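# Hook on the wall for spare trash bags: does it hold, and where to put it?

**Lilian Lema**

Hello to all. We have a small office with one trash bin, and the roll of bags is kept in a cupboard on the other side of the corridor. Each time the bin is full, somebody takes the bag out and does not put a new one in, and then people throw the paper cups into the naked bin. You can imagine how it looks on Saturday, when I am the one who opens.

I have read in one place that it is possible to hang one ready bag on the wall, directly over the bin, with the small hook that sticks by itself. I like the idea but I have three doubts:

- Will the hook stay on a painted wall? I am a tenant and I may not drill.
- How do you fasten the bag to the hook? My bags don't have strings or handles, they are the most simple kind.
- How high should it be? The bin is 27 inches tall and it stands on carpet.

I bought a packet of Skamard hooks, 6 in the packet, but I did not open it yet. If it is a bad idea I can still return it.

---

**Dundunik**

Hook will fall. Mine fell. Put the roll on the bottom of the bin, under the bag that is in use, everybody does it like this and it costs nothing.

> **Lilian Lema:** Thank you, but we tried this. One bag leaked and the whole roll under it was sticky, so I would prefer the wall.

---

**Mahfuz Abeysekara**

I do it with the hook in our rooms at Nutton and I am content with it, so I will answer your doubts one after another.

The hook first. A plastic bag weighs almost nothing, so when a hook falls down, the reason is normally the wall or a person who pulled. Wipe the place with a cloth and a little alcohol, let it dry completely, press the hook strongly for half a minute, and then leave it empty until the next day. On fresh paint wait longer. Dundunik, maybe your wall had dust or your bags were pulled down from it? The bag must be lifted up and off.

The fastening is easy also with simple bags. Shake the bag one time so that it is a bit loose, gather the top in your hand, and make from it a narrow loop or a very soft knot. Put this over the hook. Don't make a tight knot — the thin plastic will tear when you want to open it again.
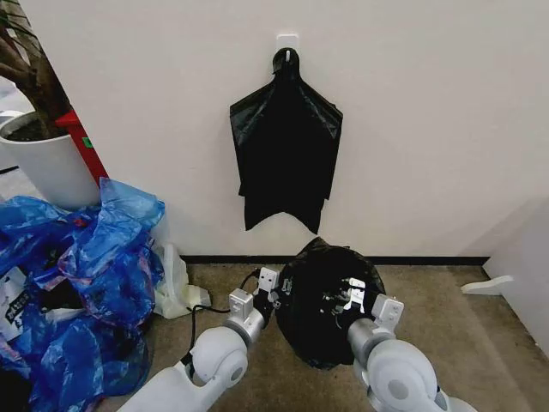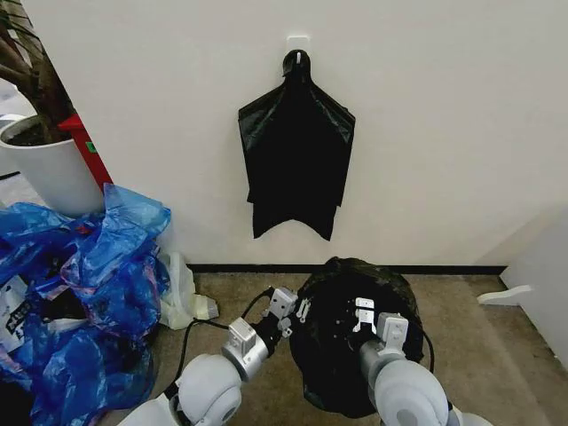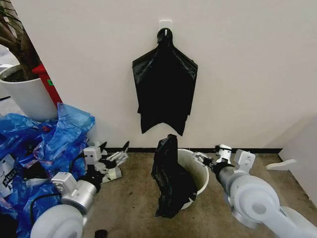
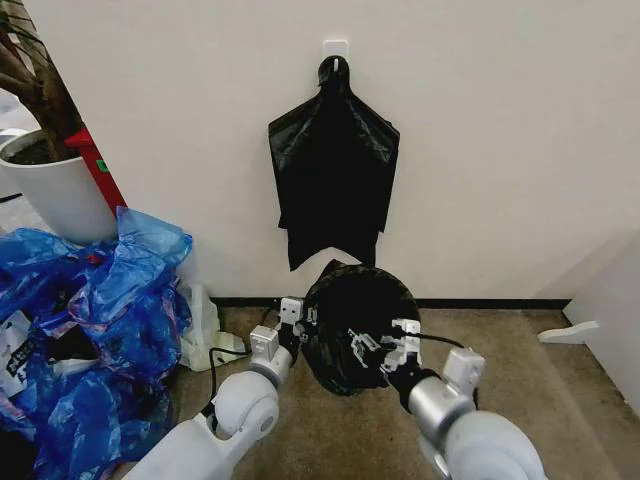
The spare bag is the one on the hook.

Heywood, January

As for the height, I don't measure from the floor, I measure from the bin. The bottom of the hanging bag should end above the rim, or it will go inside with the trash. With your bin of 27 inches I would hold the bag against the wall first with the hand and look where it ends, and only then stick the hook. In our case the wall behind is plain and the spare one is black, so it is seen very well from the door, and people remember.

Some more things that I learned slowly:

1. Hang only one bag. When I hung more of them on the same hook, they always came off together.
2. Open the new bag fully before it goes to the bin. Put it down on the carpet, find the opening and spread it wide, then it is much easier to pull it around a round rim. If it is still crumpled, one side stands up and the other side hangs down along the front, like in the third picture.
3. Let the edge of the bag go well over the rim on all sides. A round bin is not forgiving with a bag that is too small.
4. If you collect also in blue bags, keep these in another place. I mixed the colors on one hook and it was confusion for a week.

Keep the packet, I would say. And use one rule: who takes the spare from the hook, hangs the next one. I wrote it on a paper and glued it inside of the cupboard door, where the roll is.

> **Lilian Lema:** This is very helpful, thank you! I will clean the wall today and hang the bag tomorrow. One small question, does the hook leave a mark if I move out?

> **Mahfuz Abeysekara:** It depends on the hook. If yours has a strip with a small tongue, pull the tongue slowly down along the wall, never toward you. If it has only a glued plate, warm it with a hair dryer first and go behind it with a thread, like dental floss. I removed one in this manner and I saw only a slightly cleaner square.

> **Dundunik:** OK it is possible that I had dust.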